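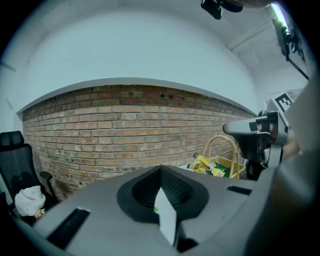 Both hand grippers at the brick wall, check before the afternoon run

Tronley student project, gripper safety checklist
Month: January. Start of check: 16:00

1. Gripper body, no cracks or sharp edges: OK
Comment: run a finger along both slots. Small burrs are to be filed, please do not cover them with tape.

2. Finger plate firmly seated: OK
Comment: the screws were tightened again after run 194. Same torque as last time.

3. Marker on top of the second gripper flat and clean: OK
Comment: if a corner lifts, print a new one. Glue from the last one must be removed first.

4. Black mechanical parts under the nose free of threads and hair: TO REPEAT
Comment: was done too quickly. Long hair must be tied before anybody takes a gripper in the hand.

5. Overhead bracket and cables, pull test: OK
Comment: maximum load written on the bracket list is 400 g. We stay under it.

6. Floor free where the operators walk: NOT OK
Comment: the basket with the snacks stands on the floor by the wall. Move it to the side before the run. The office chair can stay at the left, but the bag on the seat should go away.

7. Stop word agreed between operators: OK
Comment: we use "halt". Tested 3 times.

8. Lighting: OK

Points 4 and 6 are to be checked again before the run starts. Signed list goes in the Jostolis folder.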